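Week Four: When Musicians Answer the Documentary

Welcome back, everyone, and thank you for the response papers, which I read with a big pot of tea and a good deal of pleasure. A lot of you wrote about the same thing, so I've moved it up to this week: what happens when a music documentary comes out and the people in it (or the people who love them) start talking back.

For a long time there wasn't much room for that. A film aired, a critic or two reviewed it, and if the drummer thought he'd been made to look like a fool, he could write a letter to the magazine and hope. Now the answer can arrive before the credits are over! Sometimes it's a joke, sometimes it's a long late-night post, and once in a while it's a whole song.

Our main case is Plovitz, the four-part series on the Clirano club circuit that you should have watched by now. If you haven't, please do it before Thursday, and watch the second part twice if you can bear it. That's the one with the backstage argument, and it's the one the band objected to. Their complaint was about order. They said the quarrel was filmed on the last night of the tour and then placed near the beginning, so that every friendly moment afterward looks like people pretending. I'd like you to think about whether that bothers you, and if it does, why a flashback in a feature film doesn't.

Some words we'll be using: a "talking head" is a seated interview; "B-roll" is the footage laid over somebody's voice; a "right of reply" is the chance to respond inside the work itself. Keep an eye on who gets which. In Plovitz the manager gets nearly all of the chairs, and the singer is mostly B-roll, which is a funny way to treat a singer. 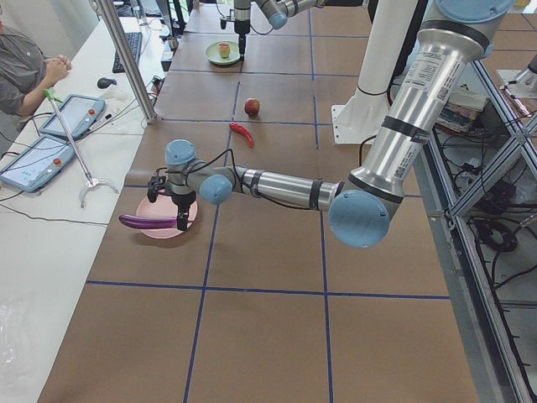
Notes by the course instructor
Popular Music and the Screen, Kongkaew Hall

For your own short paper, pick one public reply by a musician to a film or program about them. Aim for 500 words, and please don't go past 1000, because I do read every one and my eyes aren't what they were. Tell me what the reply is answering, who it's speaking to, and what the tone is doing. A joke can be a very serious answer, so don't skip over the funny ones.

The reading is the Plandlow chapter on editing and consent, on reserve at the front desk. It's dense in the middle. If you get stuck, jump ahead to the part about concert films and come back.

Bring your notes on part two, and a pair of headphones if you have them.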